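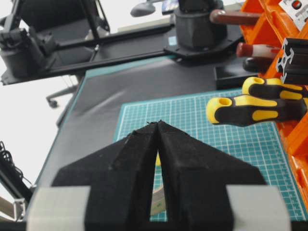

Darkthorpe Track and Field Club
Pre-season safety checklist, outdoor track and throws area
Completed by: Lenni Hyvönen
Inspection day: Monday, before evening practice

Marks used: OK, FIX (can be used, repair needed), CLOSED (not to be used until signed off), N/A.

Coaches should read the comments as well as the marks. A few items are OK only with a condition attached.

1. TRACK SURFACE

1.1 Surface free of tears, bubbles and lifted seams – FIX
Comment: Seam in lane 2 is lifting on the back straight, just past the 1500 start. It's a shoe's length and you can get a finger under it. Cone placed. Lane 2 stays out of use on the back straight until it is glued. Sprinters can use the home straight as normal.

1.2 Surface free of standing water – OK
Comment: Dry on the day. The low spot by the steeplechase turn has been a problem after heavy rain and should be looked at again the next time we get some.

1.3 Lane lines and start marks readable – OK
Comment: The relay zone marks in lane 8 are faint. Readable up close. Not a safety matter but I'm putting it down so it gets onto the paint list.

1.4 Inside curb secure, no missing sections – FIX
Comment: One section loose at the top of the first turn. The pin is there but doesn't hold. I pushed it back in by hand and it came out again with a light kick. Take the section off the track completely for practice. Don't leave it lying on the infield grass.

1.5 Surface free of moss, leaves and grit – OK
Comment: Swept before I arrived. Some grit left behind the start of the 100.

2. HURDLES AND STEEPLECHASE

2.1 Hurdles stand level and tip forward when pushed – FIX
Comment: Checked every hurdle on the carts. 4 of the Skullero hurdles have counterweights that no longer slide, so they're stuck at the high school boys' setting whatever the height of the bar. Tagged with red tape and moved to the back of the shed. They are not to be set lower for the younger group.

2.2 Crossbars free of cracks and splinters – OK
Comment: Two bars replaced last fall, both still tight.

2.3 Hurdle carts roll and brake – OK

2.4 Water jump covered when not in use – CLOSED
Comment: Cover is on but one corner latch is missing, and an adult standing on that corner makes it dip. Barrier tape put up on all sides. Same comment as last season. This needs a proper latch and not a bungee cord.

3. LONG JUMP AND TRIPLE JUMP

3.1 Sand raked and dug, free of glass, stones and animal mess – OK
Comment: Dug the east pit to the depth of the fork. Found one bottle cap and a hair clip. West pit was clean.

3.2 Sand level with the runway – FIX
Comment: West pit is low at the near end. Athletes landing short will drop farther than they expect. Shovel sand forward from the far end before each session until the new load comes.

3.3 Takeoff boards flush and firm – OK
Comment: Triple jump board needed a shim, done on the spot. Check again after two weeks of use.

3.4 Rakes and shovels stored with tines down, away from the runway – FIX
Comment: Rake was lying tines up next to the east pit when I got there. I know everybody has heard this before. The coach who closes the session puts the rake away.

4. HIGH JUMP AND POLE VAULT

4.1 Landing mats joined, no gaps between sections – OK
Comment: High jump mat straps all present. Top cover zipper sticks on the left side but closes.

4.2 Foam holds shape, no soft spots – FIX
Comment: High jump only. Walked over the mat and it is soft in the back corner. Center is good. Fine for the juniors, but I would like Javier to look at it before anyone jumps at a meet.

4.3 Uprights stable, base padded – OK

4.4 Vault box clean and padded – CLOSED
Comment: Collar pad is split along the bottom edge and the foam has slipped. No vaulting, including drills with a short approach, until a new pad is fitted. Purnier has been asked for a price.

5. THROWS

5.1 Cage netting free of holes and hung with slack at the bottom – FIX
Comment: Two holes at knee height on the right-hand side, both big enough to let a discus through. Tied closed with cord for now. That will do for discus at practice. It won't do for hammer, so no hammer this month.

5.2 Cage gates swing and lock – OK
Comment: Greased. Left gate is still heavy, so younger athletes should ask a coach to move it.

5.3 Circles dry, clean and not slick – OK
Comment: Shot circle has worn smooth in the middle. Keep a towel and a broom there and wipe it down between groups.

5.4 Sector lines marked and warning signs up – FIX
Comment: Sign at the footpath gate has gone. The other one is in place. A spotter is needed at the footpath for all javelin sessions until it is replaced.

5.5 Implements free of cracks, loose rims and burrs – OK
Comment: One discus taken out of use for a loose rim. Javelin tips all tight. Grip cord on the 600 g javelins is worn but not unraveling.

5.6 Implements carried and stored safely – OK
Comment: Javelins upright in the rack, shots on the floor of the shed. Please keep them on the floor and off the shelf.

6. STARTING BLOCKS AND SMALL EQUIPMENT

6.1 Block pedals lock in every position – OK
Comment: One set had a stiff pedal. Cleaned and working.

6.2 Spikes on blocks present and not bent – OK

6.3 Batons free of sharp edges – FIX
Comment: Blue one has a dent with a sharp lip. Thrown away.

6.4 Medicine balls and resistance bands in good condition – FIX
Comment: Three bands had small nicks near the handle. Cut up and binned so they don't find their way back into the bag.

7. FIRST AID AND ACCESS

7.1 First aid kit stocked and in date – FIX
Comment: Cold packs are down to the last one and the eye wash is out of date. Everything else is there. The order should be in before Saturday's open session.

7.2 Defibrillator present, light showing ready – OK

7.3 Ambulance gate opens, route clear – OK
Comment: The new padlock uses the same key as the shed. There was a car parked across the gate at 5:40, owner found and car moved. I'd like a line painted there.

7.4 Floodlights working – OK
Comment: One lamp at the far end takes several minutes to come on. Switch on early.

7.5 Emergency contact sheet posted – FIX
Comment: Posted, but it lists a coach who has left. New sheet to go up inside the shed door.

CLOSED ITEMS
Water jump (2.4)
Pole vault, all forms (4.4)

Items marked CLOSED stay closed until I have seen the repair and initialed this sheet. If anything on the FIX list gets worse during a session – the lane 2 seam and the cage net especially – stop using it and text me the same evening.

Signed: L. Hyvönen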